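The Udholm Road

Widad had the letter in her glovebox for 19 days before she drove out with it. Told herself it was the roads. July, all that rain, the causeway at Odcombe under water every second morning.

It wasn't the roads.

Meirion Humphreys was on his verandah when she pulled up. Same chair. Same awful hat. He watched her get out and didn't stand.

"You've come about the bees," he said.

"I've come about Dad."

"Same thing, love."

He went in and put the kettle on, so she followed. The kitchen smelled of wax and wet dog. No dog that she could see. Jars along the sill, all labelled in her father's writing, the sevens crossed the way he crossed them, and she had to look at the floor for a bit.

"He wanted you to have the hives," Meirion said. "All 4."

"I live in a flat."

"I told him that."

"What did he say?"

"Said you'd sort something out."

Typical. She drank the tea. Too strong, no sugar, the mug chipped right where your lip goes. Outside the rain came back, then stopped, then came back again like it had forgoten its keys.

The letter was only a page. She'd read it in the servo car park the day it came and then not again. He'd written it in hospital, on the back of a menu. Half of it was about varroa. There was a bit about the gate at Udholm, how you had to lift it. There was one line at the bottom, squeezed in sideways where he'd run out of room, and she knew it by heart and wasn't going to say it in front of Meirion Humphreys.

"Right," she said. "Show me."

They took his ute. He drove badly, one hand, talking the whole way. Elibariki Obura had bought the old Dulten place and was putting in lucerne. Kibet Barasa's knee was crook again. Somebody had offered $500 for the honey extractor and Meirion had told them where to go.

"It's worth that?"

"It's worth nothing. It's rusted through. It's the principle."

She laughed, which surprised her. First time in weeks.

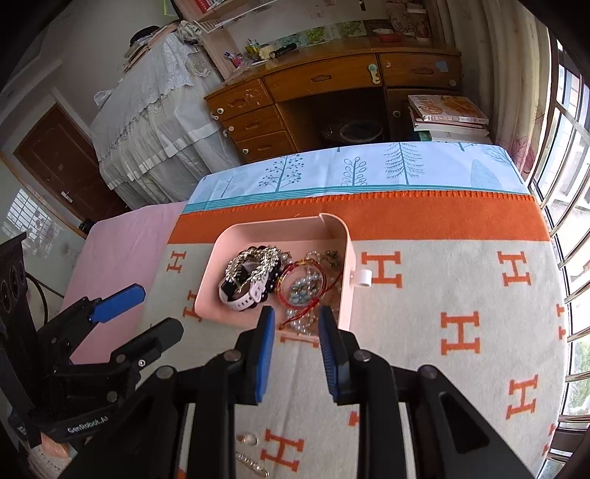
The gate needed lifting. She got out and did it, boots sinking, mud over the laces, and there was a knack to it she hadn't known she had. Up and left. Shoulder in. He must have shown her when she was six or seven. Her hands knew. The rest of her had no idea.

Meirion leaned out the window. "You right?"

"Yep."

"You're standing there."

"I know I'm standing there."

She walked the last part. He crawled along behind in first gear and had the decency not to say anything.

The hives were in the lee of the hill under the wattles. White once. Bricks on the lids. It was too cold for flying, and she thought for a second they were all dead, that she'd waited her 19 days and killed them. Then she crouched and put her ear to the nearest box, the way he did. Wet timber against her cheek. Nothing. Nothing.

Then there it was. Low. Like a fridge in another room.

"They ball up," said Meirion behind her. "Round the queen. Take it in turns on the outside."

"I know. He told me."

"Course he did. Told everyone. Told the bloke at the bank."

She stayed down there. Her knees were soaked through. She was thinking of his hands, how slow they went, how he'd talk to the frames as he lifted them out. Evening, ladies. Sorry, ladies. And her at fifteen in the car with the window up, mortified, wanting to be anywhere with a shop in it.

"What happens if I don't take them?"

Meirion took his hat off and looked inside it. "Mwaipopo's would have them. Big outfit, up north. They run 373 hives and they'd make it 377. Truck comes, you sign a thing."

"Would they be all right?"

"They'd be bees."

The rain was on his bald head and he didn't put the hat back on. He looked old. She'd been so busy being angry at him for being alive that she hadn't noticed.

"Or," he said.

"Or what?"

"Or they stop where they are. I come past of a morning anyway. You'd come out when you can – month, six weeks. Spring you'd have to come more. I can't lift the supers any more, me back's gone."

"Elibariki Obura could lift them."

"He's scared of them. Big fella like that. Screams."

She stood up. One of the bricks had slid, so she straightened it. Then she straightened the next one, which hadn't.

"I don't know how to do any of it," she said.

"You knew the gate."

She couldn't answer that. Wind in the wattles, water coming off them in handfuls. She had work at eight tomorrow and two hours of bad road and no dry socks.

"Evening, ladies," she said, not loud. Felt like a complete idiot.

Meirion was already walking back to the ute, one hand on his back, yelling over his shoulder that if she left that bloody gate open he'd have Kibet's cows in here by teatime.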